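The Trial Period

The salesman from Runier said the Lisari would pay for itself by July. I asked him what it was going to pay with. He laughed and wrote 900 on a pad, crossed it out, and wrote 700.

I took it home on a 13-day trial. The booklet promised "household tidying at the squeeze of a handle." You held the thing, you picked up toys, and it learned – that was the word they used, learned – so that one day an arm could do it without you. The arm was sold separately, by a company called Fastus.

My daughter gave me her bed to practice on, and the pink box. I squeezed. The jaws closed on air, then on blanket.
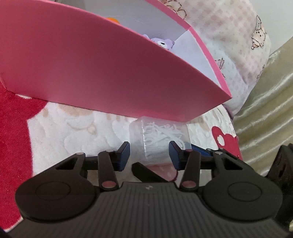 "You could use your hand," she said.

"That's what they want me to stop doing."

"But you are using your hand. It's holding that."

She was five, and she had read the contract better than I had. I kept at it until supper. Each time something went into the box she took it out again, so I could have another turn.

On the last night I called the help line and asked when the learning would start to show. The woman said it depended on the home. I asked if she had one in hers. She put me on hold, and the music was quite nice.

I sent it back in the morning. They kept a cleaning fee.

Print this story | E-mail to a friend
22 shares | 3 comments

karagiannis
The pad with the crossed-out price. I have met this man.

oldporch
Did she get to keep the booklet? Mine would have colored in it.

m_tully
Wanted it to go on longer. Also wanted to know how much the fee was.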